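Search tickets Search

Ticket: left gripper lets go during the handover
Opened 25/09/2026
Product: Cidari fingers, on the two-arm bench at Korkamgate
Status: waiting on supplier

Hi again, me with the fingers. We're trying the Cidari pair against our old Evlow ones on the folding job, and the Cidaris are lovely right up to the handover. Left arm picks up a corner, right arm comes in to take it, and somewhere in that little swap the left one loses its hold. I had 28 drops out of 30 tries with the settings as shipped (ouch!), and the Evlows hardly ever did it in August. 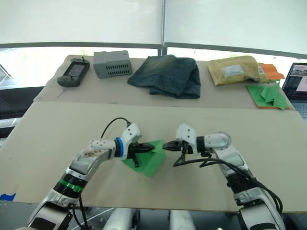 Things I've tried so far, in no sensible order:

- Swapped the left and right finger sets over. The fault stayed with the left arm, so I don't think it's one bad set.
- Put the closing force up a notch. Bit better, but then it drags the whole fold along with it, so I put it back.
- Slowed the right arm's approach. Hardly any change.
- Restarted the Rafferty controller, twice, because someone always asks.
- Re-zeroed both grippers with the fingers shut. This one did help! Drops went down a lot for the first few runs and then crept back up.

That last one makes me suspect the zero is drifting on the left side. If the controller thinks the fingers are shut when there's still a gap of up to 2 mm, anything thin is going to slide straight out, and thin is all we ever give it.
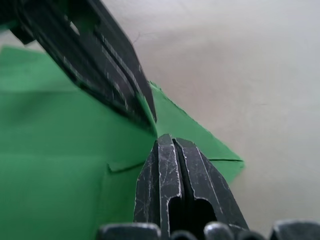

The finish has worn along the edges too, with plenty of fine scratches on the faces. Is that normal on these, or should I be asking for new ones? I don't mind the looks, I just wonder whether the tips still meet where they should.

Update, same afternoon: zeroed the left gripper before every run and got 2 drops in the next batch. Fine for testing, hopeless for leaving it on its own over lunch. Could you tell me if the Rafferty can re-zero by itself between runs, and where that setting lives? I've been through every menu I can find. I'll leave the Cidaris on until I hear back.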